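# The Gultetti jumper in red

We've had the Gultetti on the shelves since July and it's already the knit we get asked about most. It's a proper bright red, long in the sleeve, with a white motif knitted into the front, and it cheers up a grey Monday better than anything else we stock!

Albane Baudry drew the pattern for us at Allix (she also did the Flutau cardigan, if you remember that one), and she wanted something roomy enough to go over a shirt without looking like a borrowed coat. I think she's got it spot on.

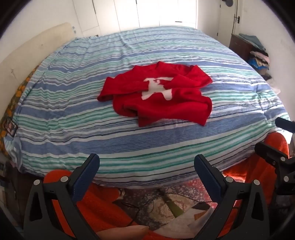

The yarn comes from Demissie and has a slight fuzz to it, so the colour looks soft as well as strong. It's warm enough for a walk in a stiff wind and still light enough to wear indoors all evening. I've had mine on most of the week.

## Folding it

Please don't hang it. Any knit this relaxed will drop at the shoulders on a hanger, and you'll end up with sleeves down to your fingertips. A bed is the best place to fold it, as you want plenty of room on all sides:

1. Lay it front up and smooth the body out from the middle.
2. Bring one sleeve in across the chest, then the other.
3. Fold the sides in a little, then bring the hem up to the neck.
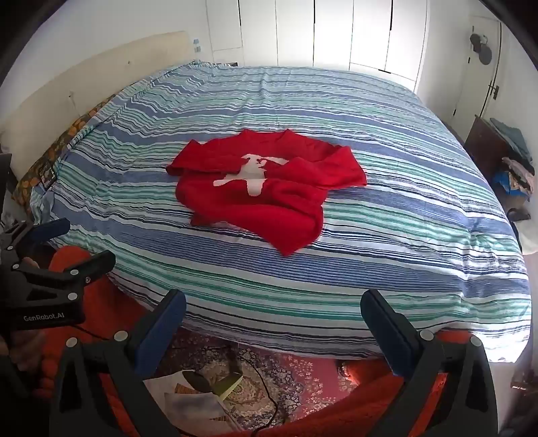 It takes a go or two before the sleeves behave – they're generous, and they like to bunch at the elbow. Give them a gentle pat flat and carry on. Once folded it sits happily on a shelf or in a deep drawer, and two will stack without squashing each other.

## Sizes and details

- Sizes 8 to 16. If you're between two, go for the smaller one.
- Weight: 448 g in a size 12
- Crew neck, ribbed cuffs and hem
- White animal on the chest, long neck and all

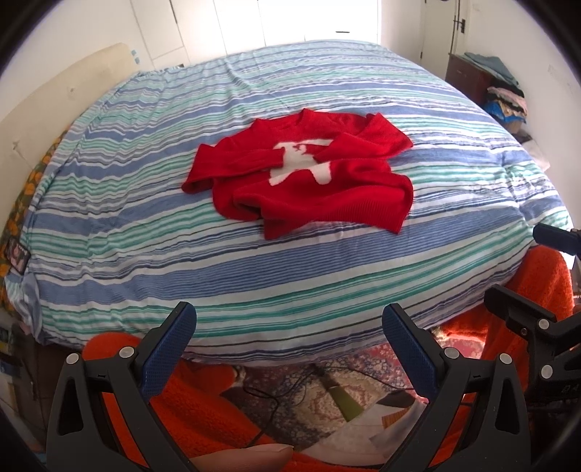

My favourite part is the ribbing. It has a lovely spring to it, so you can shove the cuffs up to your elbows for the washing-up and they'll come back down in good shape.

## Washing

Cool hand wash, inside out, with a small splash of wool wash. Press the water out in a towel (no wringing, please) and dry it flat, away from the radiator. If it bobbles under the arms, a knitwear comb sorts that out in a couple of minutes.

Orders leave us within 3 working days. Exchanges for a different size are fine as long as the tags are still on.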